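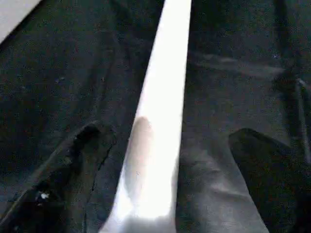

# The Grip That Would Not Let Go

The fault at Wiltcombe was logged for the first time on a Wednesday, a little after 4 in the afternoon. The entry is five words long: "Left gripper overforce, rack bent."

For most of the winter the lab had been teaching a two-armed robot to handle household goods on a padded black tabletop. The work is slow. An arm reaches for an object, closes two fingers on it, moves it and lets go. Then it does the same thing again from a slightly different starting point. Over the season the team ran 782 of these trials, most of them with light plastic and fabric items of the kind found in any apartment.

The problem, as the team later pieced it together, was in how the robot decided it had hold of something. Its software, a control package called Vernia, combines two signals. One is the current drawn by the gripper motor, which rises when the fingers meet resistance. The other is the picture from a small camera near the fingers. If the two agree, the grip is confirmed and the fingers hold. If they don't, the fingers are supposed to back off and try again.

On bright white objects, they did not always back off. Under the lab's lights, white plastic can wash out completely in a close-up view. The edges go soft and the surface loses its detail. Vernia read that as missing data. It was written to handle missing data by trusting the motor alone, and to keep closing until the current reached a set level.

That level was too high. It had been set to 900 milliamps months earlier, during tests with a heavier set of fingers, and was never lowered when the fingers were changed. On a solid block the difference hardly mattered. On a thin plastic part it was enough to bend the part before the motor stopped.

## What the logs showed

The first bent rack was put down to a bad approach angle. So was the second. After the third, the team stopped the trials and pulled the records.

They found 40 runs in which the camera signal had dropped out during the grip. Nearly all of them involved white or very pale objects, and nearly all took place in the late afternoon, when an extra lamp was switched on. In 30 of those runs the gripper had gone past the force it should have used. Most left no mark, and nobody had noticed.

The late trials with the white rack were the hardest to judge.

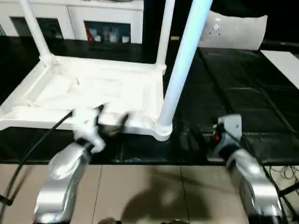 A rack offers several thin surfaces close together, and a finger can press on one while the camera is looking at another. The motor current climbs either way. A person watching from the side sees an ordinary reach into a tray, and by the time anything looks wrong the force has already been applied.

No one was hurt. The lab's rules keep people clear of the table while the arms have power, and the log gives no sign that they were broken. But the review treated the case as a safety matter all the same. The same software was due to go to a partner site in Turkevby, where staff would be handing objects to the arms directly. A gripper that closes harder when it can't see is a poor thing to put next to a hand in a white glove.

## The repair

The motor limit came down first. That took a few minutes. The rest took until the end of February.

Kostiuk, the company that maintains Vernia, changed the rule for lost images. The gripper now stops and opens if the close-up view goes blank during a grip, and it stays open until an operator clears the warning. The limit is also tied to the type of finger fitted, so an old number can't carry over to new hardware. The afternoon lamp was moved and given a diffuser.

The changes have a cost. The robot stops more often than it used to, and some of those stops are false alarms caused by a shiny surface or a passing shadow. Operators have complained about the time lost. The lab is keeping the new rule for now, and the Turkevby delivery has been put off until the false alarms come down.

The white racks are still in the test set. Trials with them are run in the morning, with a second operator at the stop button.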